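Trellora Service Desk
Ticket 278: Pour task rule set, two-arm bench station
Category: Good practice / Procedure clarification
Priority: Normal
Site: Skeltby
Opened by: Leonie Dreßler
Assigned to: Krešimir Hodžić
Status: Closed, procedure amended

Summary of request

The requester asks for a ruling on three points in the bench procedure for drink preparation. The current text does not say clearly how far a can may be tipped over a glass, where the idle arm should be held during a pour, or which items may stay on the table while liquid is being handled. Operators on the early and late shifts have been reading the procedure in different ways, and their session records cannot be compared as a result.

Background supplied by the requester

The station runs a set of bar and kitchen tasks under the Tralline procedure, issue 7. Section 4 covers pouring. It was written for pitchers and was later extended to cans by adding one sentence: "Cans are to be handled in the same manner." A pitcher has a handle and a spout. A can has neither, and it must be tipped much further before the last of the contents will leave it.

The late shift has treated the 90 degree limit in Section 4.2 as binding on all vessels and stops the task when a can passes the horizontal. The early shift has treated the limit as advice and carries on. Both shifts have logged their runs as compliant.

Entry 1, Krešimir Hodžić, 9:40 a.m.

Request received and accepted. I have asked both shifts to suspend can pours until the question of the limit is settled. Pitcher pours may continue. Please do not amend earlier session records. If a record was logged as compliant under either reading, leave it as it stands and add the ticket number in the remarks field.

Entry 2, Leonie Dreßler, 10:15 a.m.

Confirmed for both shifts. I should add that the limit is only part of the difficulty. Section 4.5 says that the second arm "shall be withdrawn" during a pour, without saying to what position. Some operators send it fully home. Others keep it near the glass with the gripper open, so that it can steady the glass or take over the next step without a long travel. Sending it home adds time to each run and brings the cables across the back of the table twice.

Entry 3, Krešimir Hodžić, 11:30 a.m.

I have discussed the limit with Ida Stöcker, who holds the original risk review. The 90 degree figure was set for open pitchers at a fill of 50 percent or more, where a greater angle would release the contents too quickly. It was never assessed for cans. The small opening of a can restricts the flow, and the hazard is of a different kind: the grip may slip as the can is turned, or the can may touch the rim of the glass.

Interim ruling on the angle: the limit in Section 4.2 applies to pitchers only. For cans, the operator shall control the height of the opening above the glass and the rate of rotation. The can may be turned past the horizontal once a steady stream has been established.

Entry 4, Ida Stöcker, 1:05 p.m.

I agree with the interim ruling, subject to the following conditions.

1. The gripper must hold the can by its body. A grip on the rim or the tab end is not acceptable.

2. The glass must be standing on the table before the can is tilted. A glass held by the second arm is a separate task and is not covered by Section 4.

3. The pour is to be stopped by turning the can back upright. It must not be stopped by drawing the can sideways away from the glass, as this carries liquid across the table.

4. Tools that are not needed for the pour should lie clear of the path of both arms. A bar spoon may remain in front of the glass if stirring is the next step.

For the second arm, I recommend the term "standby position" in place of "withdrawn." The arm is at standby when its gripper is open, holds nothing, and remains clear of both the can and the stream. It may point toward the glass.
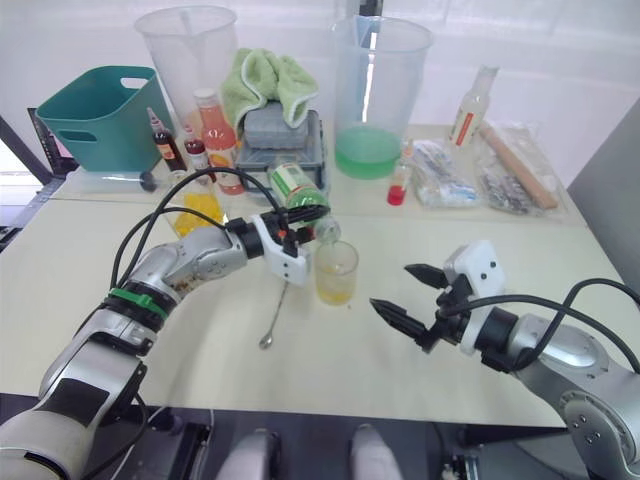

Entry 5, Volker Oltmanns, 2:20 p.m.

Comment on behalf of site safety. I have no objection to the standby position. My concern is with the table. The list of permitted items in Annex B has grown with each new task, and operators now tend to leave everything out from one task to the next. I accept that a full back row is part of the work and that the tasks are meant to be carried out among ordinary supplies. The annex should nevertheless distinguish between items that may stand behind the working area and items that must be removed.

I propose the following wording:

"Closed bottles, pitchers, baskets and crates may stand along the back of the table. Bagged goods and rolling pins may be kept there also, provided that they cannot roll or slide into the working area. Towels shall be placed where neither arm will catch them in normal travel. Open trays of food shall be kept to one side of the pour and shall be covered if the task allows."

I also ask that the cable check be moved from the end of the session to the start. A cable that has lost its slack should be found before an arm is carrying liquid.

Entry 6, Leonie Dreßler, 3:10 p.m.

The wording for Annex B is acceptable to both shifts. One question on the towel: operators want to have it within reach in case of a spill. Is the back row too far away?

Entry 7, Volker Oltmanns, 3:25 p.m.

The back row is acceptable. Spills are to be wiped by hand with the arms stopped, and the operator can reach it from the side. The towel is not to be picked up by either arm unless the task card calls for it.

Entry 8, Krešimir Hodžić, 4:00 p.m.

Changes entered in the Tralline procedure, to be released as the January issue:

Section 4.2: limit restricted to pitchers.
Section 4.3 (new): can pours, with conditions 1 to 4 from Entry 4.
Section 4.5: "withdrawn" replaced by "standby position," with definition.
Section 6.1: cable check moved to session start.
Annex B: wording from Entry 5 adopted without change.

The Dwivedi checklist used at sign-on refers to the old section numbers and will be corrected in the same release — until then, operators should follow the section titles. The suspension of can pours is lifted from the next shift for operators who have signed the revised text.

Entry 9, Bernd Brandes, 4:35 p.m.

Approved. Signed copies are to be kept at the station. Any run in which a can slips in the gripper, even without a spill, is to be reported under a new ticket with a reference to this one.

Ticket closed by Krešimir Hodžić, 4:50 p.m.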